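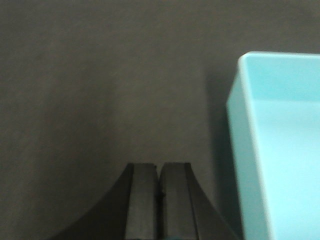
Slide 1. Light blue bin, gray surface.

Okay, title slide, let it sit while people find chairs. Say hi. Say the talk is called "Where Does the Spare Stuff Go?" and that it's about running a parts pantry for a small repair shop, which is what I've been doing at Gamdale since I gave up on the big wall of drawers.

Start with the drawers story. When I took over the stock we had 2,871 separate items on the list, and I could find maybe a third of them without swearing. Toaster springs lived with the lamp springs. Fuses were in a cookie tin. I spent the whole of October on it and came out with a much shorter list and a sore back. (Pause, somebody always laughs at the cookie tin.)

Slide 2, no picture, just the words "Sort by job."
We used to sort by what a thing is. All screws together, all belts together. Makes sense on paper! But when you're fixing a vacuum you want the belt, the brush end caps and the odd little screws in one grab. So now each kind of job gets its own bin, and yes, that means the same screw lives in 6 places. I'm fine with that. Screws are cheap and my afternoons aren't.

Mention Gurner here. They went the other way, everything by part number, and it works for them – but they have a full-time stock person and we have me until 3 pm.

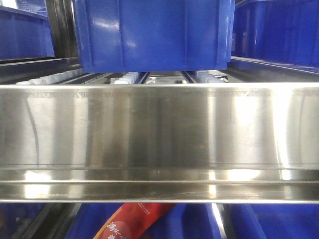
Slide 3. Blue bins above and below the steel beam, red package on the lower level.

Talk about levels. What you reach for daily goes between hip and shoulder, full stop. Heavy stuff goes low. Motors go low. I had a box of fan motors on a top shelf for a year and every time I pulled it down I made a promise to myself and then put it right back up there.

Same color bins are okay if the labels are good. Ours weren't. Big letters, dark marker, one or two words. "Kettle lids." Don't write a paragraph on a bin.

Slide 4, reordering.
The card trick. Put a card in the bin where you'd start to worry, and when you hit the card, it goes on the hook by the door. For fuses my card sits at 50. For kettle switches it's 18, and that came from running out twice in one winter. Messina is the name of our ordering sheet, by the way, people ask. It's a spreadsheet. It has three columns.

If there's time, do the Dirkholm bit: the whole crate of hinges that fit nothing we own. Still have roughly half of them. Offer hinges to the room.

Questions. Someone will ask about barcodes. Short answer, we tried for a month and went back to cards. Leave the sign-up sheet by the coffee and remember to unplug my laptop charger this time.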